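Ostinano Drawing Course, Book 2

CHAPTER 2
Surfaces and What They Do to Light

In this chapter you will
look for the difference between form and texture
draw a plain surface without leaving it blank
use a broken line for woven materials
decide how much detail a drawing can carry

Key words: matte, highlight, cast shadow, edge, weave, tone

Chapter 1 was all about outlines, and by now your sketchbook should be full of them. Good! Keep those pages, you'll need a few of them in Section 2.4. Now we get to the part many students wait for, when a flat shape on paper starts to feel like something you could pick up. You don't need a grand subject for this. A table, a basket and one or two small things with a smooth skin will keep you busy for weeks, and the best students I've taught at the Vương evening school were still drawing from the same tabletop in December. 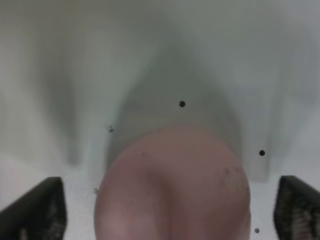
Smooth surfaces are harder than they look, and I love them for it. With so little pattern to hold on to, you have to build the whole thing out of tone, one pale layer over another. Start with the big dome of the pink form and leave the crease until the roundness works. When you do put the crease in, keep it soft, because a hard dark line there will slice the form in two. Then there are the tiny brownish flecks up on the right shoulder. Put those in last, with a sharp pencil and hardly any pressure. They follow the curve, so they help you more than another hour of shading would.

Try it now: On a sheet of Fakeck medium paper, shade a ball using a 2B pencil only. Set a timer for 33 minutes and use all of it.

2.1 The surface underneath

Beginners tend to draw the object and forget what it stands on. A white tabletop is never just white paper! It runs from nearly white through cool gray, and a shadow can spread over it with no edge at all. Squint until the small differences join up into larger patches, then lay those patches in lightly with the side of the pencil. If you find crumbs or specks, draw them too. A few dark dots tell the eye that the surface lies flat and has some distance across it.
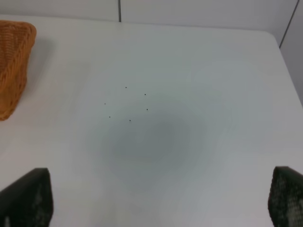 Fig. 2.2 Small dark specks on a pale tabletop, with the rim of a basket at left.

Notice how faint the shadow beside the basket is. Most people draw it twice as dark as they see it. Hưng Khúc, who taught me, used to have us make the shadow first and the basket afterward – a strange way to work for the first page or so, and then a very freeing one.

2.2 Woven things

After all that smoothness, weave is a treat. It's busy and full of rhythm, and it forgives a shaky hand. 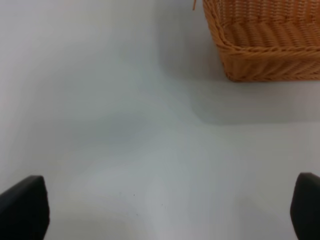

52 CHAPTER 2 Surfaces

Look for the direction of the strands before you draw any of them. The upper rows of this basket run sideways and bend as they reach the rounded corner, while the band near the base slants back and forth like a twisted rope. Those are two kinds of mark, so practice each one on scrap paper first. You could draw 1000 little loops and still lose the basket, so draw a patch carefully where the light is strongest and let the rest fade into simpler strokes. And do include the stray strand at the top.

Materials for Section 2.3: your 2B pencil, a kneaded eraser, the Tistska tone card from the back pocket of this book, and something woven from home.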